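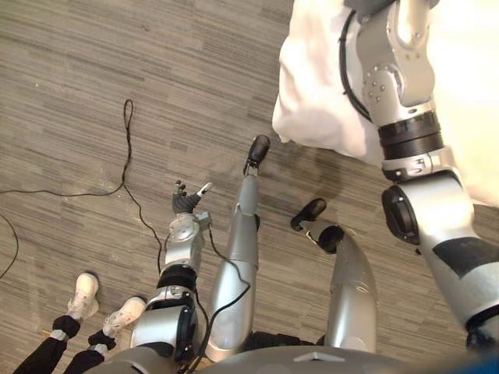

## The Mallow postcard, a thread

**1/** Evening all! I promised weeks ago that I'd write up the Trurnport postcard properly, so the kettle's been on and I'm finally sitting down to it. Get comfy, as I do tend to go on a bit once I start on old postcards.

**2/** It's a tinted view of the harbour at Trurnport, taken from the top of the slipway and looking across to the Mallow side. Divided back, halfpenny green stamp, and a postmark so smudged that all I can get out of it is AUG and what might be the bottom of a nought. I found it in a box of seaside odds and ends and paid 92p for it (the stallholder was clearing out her coppers and so was I).

**3/** The big building on the left of the card is the old Customs House, before they took the clock turret off. If you know the town you'll know it as the carpet shop, and after that the dentist's. The turret was gone by the time my gran was at school, and she remembered everything, so the view has to be earlier than that.

**4/** Now the bit I really wanted to tell you about. Tied up at the quay there's a small paddle steamer with a tall thin funnel, and I'm as sure as I can be that she's the Irkomia. She ran the ferry over to Mallow in the summer months and did evening trips round the point when the weather was kind. Fare of 6 pence return, children half, and you could take a bicycle if you asked nicely.

**5/** I did wonder at first whether she might be the Hoani, which worked the same crossing and was built in the same yard. But the Hoani had her wheelhouse behind the funnel and this boat has hers in front. It took me a whole evening with the magnifying glass to be happy about that — the tinting is very heavy just there and somebody has been generous with the blue.

**6/** A lovely reply last time asked about the row of cottages behind the quay. Those are Ropewalk Cottages, and they came down when the road was widened. The wall at the end is still there, though! If you stand by the bus shelter you can see where the last chimney breast was, all sooty bricks in a zigzag.

**7/** The message on the back is a treat. "Dear Aunt, crossed to Mallow this morning and was not ill. The tea was poor but the band was good. Shall bring you the wool." No signature, so I suppose Aunt knew perfectly well who it was from. I do hope she got her wool.

**8/** The publisher's number on the front is 25, low down in the right-hand corner, and the series is just called "Trurnport and District". I have a fair few from the same set now but I've never seen a list. The last time anyone tried to put one together was for the millennium display at the library in 2000, and the folder seems to have gone missing when they moved the local shelves upstairs.

**9/** So, if you've any cards from that series tucked in a drawer, would you have a look at the corner and let me know the number and the view? A scribbled note is fine, I don't need a scan. I'd especially love to hear of one showing the Mallow landing stage, as I've only ever seen it from the water.

**10/** Next up will be the lime kilns, once I've worked out which way round the view goes. Night night, all x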